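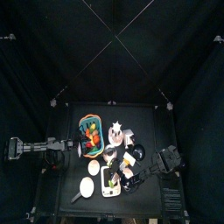
By Bhardwaj, children's writer at Odunau

Why does bread cost more some weeks?

Hello again, young readers! Let's imagine a town called Fistmont, where nearly everybody loves toast (I certainly would if I lived there). The bakers need flour, flour comes from wheat, and wheat needs plenty of sunshine and just enough rain.

Suppose February is terribly dry. The farmers usually fill 1,703 sacks, but this year they fill far fewer, and the bakers all still want the same amount! Each baker offers a little more money so as not to go without, and up goes the price. Grown-ups call this supply and demand. Supply is how much there is to sell, and demand is how much people want to buy.

Now suppose 134 carts of wheat roll in from Lerkitus, the next town along. There's lots to go round again, so a loaf that had crept up to 4 coins might slip back down to 2.

Next time you're at the shops, have a look at the price of a loaf, and then look again a month later. Has it changed?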